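The paper lamp that took over my February (and then my whole year)

I have wanted to write about the Altar for ages, and now that it's hanging over my own kitchen table I have no excuse left. It's a pendant lamp made from pleated paper, it's enormous, and I love it more than is reasonable for something with a bulb in it.

Some background for anyone new. I'm an interiors person by trade and a lamp person by obsession. Last February I went to a tiny open studio at Waweru, a two-room workshop that folds paper shades by hand, and I stood under the Altar for so long that someone offered me a chair. It's a wide, shallow bell, open at the bottom, with pleats that start tight at the top and relax as they go down. The light comes through the folds in bands, darker where the paper doubles over and then almost buttery where it's single. I'd seen photos. Photos do nothing for it!

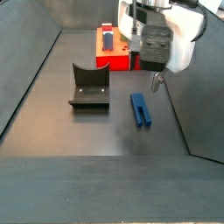

Uzma Magsi
Wednesday, October 28, 2020

So, the folding. There are 816 pleats in one shade, all scored by hand with a bone tool against a steel rule, and then the whole sheet gets coaxed into shape over an afternoon. I asked if I could try and was given a scrap with maybe a dozen lines on it. Mine looked like a squashed accordion. The trick (I was told this very kindly) is to score everything first and fold nothing until the last line is done, because the paper stiffens as soon as you start creasing and then your rule won't sit flat anymore.

The paper itself comes from Flirkinell, a small mill that makes a long-fibered sheet with a bit of tooth to it. I brought some home and have been carrying a corner of it around in my bag like a weirdo. It tears with a soft, furry edge, and when you hold it up to a window you can see the fibers running every which way. They do it in a bright white too, but the Altar only comes in the unbleached one, a color somewhere between oatmeal and the inside of a walnut shell. I think that's exactly right. A pure white shade that size would look like a hospital.

Hanging it was the part I dreaded. My ceiling is old plaster and the hook was put in by whoever lived here long before me, so I had an electrician come and check the box before I let anything dangle from it. All fine. The shade weighs next to nothing, and the cord and the ring inside are the heavy bits. I hung it first at the height everybody recommends over a table and it was wrong, just a big hat floating in the room. Then I dropped it by a hand's width – and there it was. Now when you sit down it makes a kind of room inside the room, and the corners of the kitchen go dim and friendly.

A word on bulbs, as I got through four of them. You want something warm and frosted, and you want it lower in brightness than you'd expect. Clear bulbs throw a hard line across the pleats and you can see the filament shape through the paper from the side. I ended up with a big frosted globe on a dimmer, set to just over half most evenings. In the mornings I don't switch it on at all. It just hangs there catching the sun from the east window, and the bottom edge glows a little.

A few of you wrote after I put a picture of it in my newsletter, and the same thing came up again and again.
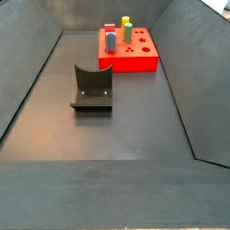

How do you dust a pleated paper shade?
With a soft, dry brush, working from the top down along the folds, once every couple of weeks. I use a wide watercolor brush that has never touched paint. Keep damp cloths well away from it, and skip the vacuum too, even on low.

The other thing people wanted to know was the price, and I understand! The full size is 1371 dollars, which made me swallow hard. The smaller one is 991. I saved up for mine and sold two table lamps and a rug I'd fallen out of love with, and I haven't missed any of them. If that's miles out of reach, Waweru also sells a flat kit for a bedside version, with the lines already printed so you only do the scoring and folding. I've made one. It took me three evenings and a lot of tea, and it leans to the left, and it lives by my bed.

I should mention the one thing I'd change. The canopy, the little cup that covers the wiring at the ceiling, is a plain plastic disc, and after all that handwork it looks like an afterthought. I swapped mine for a spun brass one by Stukitz that I found secondhand. It came with a dent and a previous owner's initials scratched inside, and it already looks as if it belongs up there. I'd love to see the two studios talk to each other about this. Somebody please introduce them.

My mother, who believes all lighting should come from the middle of the ceiling and be strong enough to sew by, sat under it for a whole dinner and then asked if it came in a size for the hallway. It does, as it happens. It's narrower, with a steeper drop, and I have measured her hallway twice without telling her.

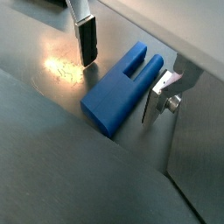 Where I'd hang one next

A stairwell, if I had one. I keep picturing it seen from above, because the top of the shade is the bit you never get to look at in a kitchen and the pleats there are so tight they look carved. Or over a bath, in a big airy bathroom with a proper fan, although the studio winced when I brought up steam, so maybe over the reading chair next door with the bathroom door shut.

I'm going back to Waweru when they open the doors again, and I'm bringing my squashed accordion so they can show me where I went wrong.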